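Wheelchair Loan and Return Service: Notice to Wards and Families

The Patient Equipment Office at Jorkholm has completed its spring review of the manual wheelchair pool, and several changes to the way chairs are borrowed, moved and returned will take effect in April. Staff on all wards are asked to read this item in full. A shorter version for families will be displayed at the main entrance and at the Flerau wing.

During the past year the office recorded 3,038 loans, of which 1,401 were for journeys within the building lasting less than an hour. The remainder were day loans, chiefly for outpatient visits and for families taking a patient to the garden. Demand is heaviest on Sunday afternoons, when the supply at the main entrance is often exhausted shortly after lunch while chairs remain standing on the upper floors.
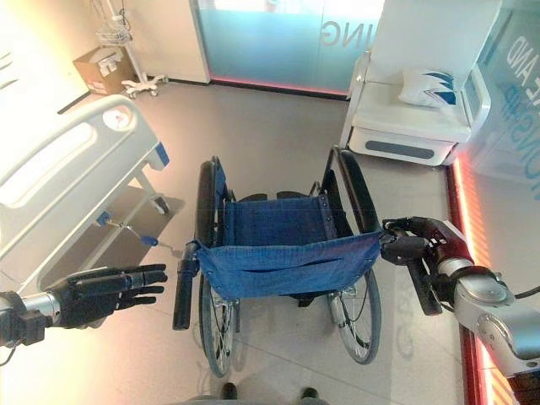
For this reason each ward will now hold a fixed allocation of 6 folding chairs. Any chair above that number should be brought down to the equipment bay by 4 p.m. each day, so that it can be checked and made available to visitors. Wards that regularly need more may apply to the office for a larger allocation. Applications should state the usual hours of use and whether footrests or cushions are required.

Gwenaël Roussel, who coordinates the equipment office, has asked that particular attention be given to the condition of returned chairs. A common fault reported over the winter was a brake that no longer held on one side. Worn grips came next, followed by personal belongings left behind. Chairs with any fault should be tagged with a yellow card and kept out of use until the workshop has seen them. The cards are available from the bay, and wards may keep a small supply at the desk.

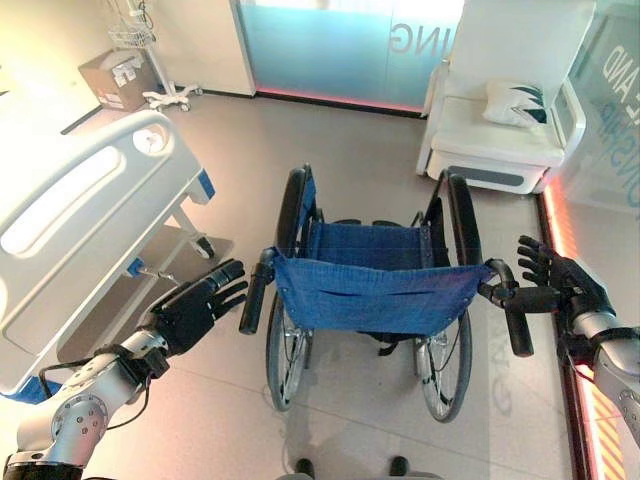 Returned chairs are inspected in the same order at every bay. The inspection begins with the brakes and tires, and continues with the frame and the folding mechanism. The fabric is examined last, with the chair opened fully. On models with a blue fabric backrest and a stitched pocket seam across its lower part, the pocket must be emptied before the chair is wiped down, and the rivets along the top edge should be checked for looseness. Items found in a pocket are to be placed in an envelope marked with the chair number and the time of return, and handed to reception.

Staff are also reminded of the guidance on moving patients between bed and chair. The chair should be placed close to the bed, with both brakes applied and the footrests swung clear, before the patient is asked to stand or is assisted across. Push handles are intended for steering and pushing. They are unsuitable for hanging bags, which can make a light chair tip backward when the patient rises. On ramps and at elevator doors, the person pushing should keep both hands on the handles and take the threshold slowly – the join outside the Flerau elevators is uneven and will be repaired later in the spring.

Cleaning arrangements are unchanged. Armrests, handles and hand rims are to be wiped after each loan with the approved solution, and seat fabric should be left to dry with the chair open. Chairs should be folded only when the fabric is dry.

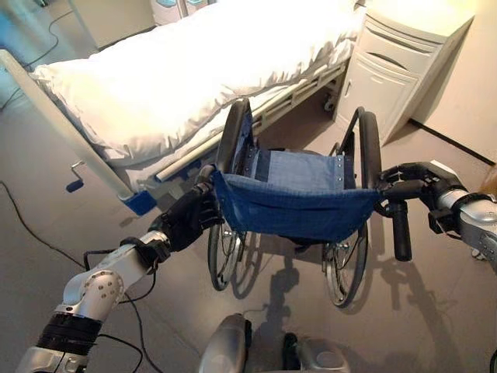 May a family borrow a chair for use outside the hospital grounds?

Loans outside the grounds are limited to 12 hours and must be signed for at the equipment bay before the chair leaves the building. Longer loans are arranged through the Khokhar community equipment store, which can also advise on chairs fitted to the individual user.

A short practical session on inspection and transfers will be offered in the Rurkley training room. Ward managers are asked to send at least one member of staff from each shift and to forward names to the equipment office in advance. Those unable to attend may request a printed copy of the inspection sheet, which has been revised to fit on a single page.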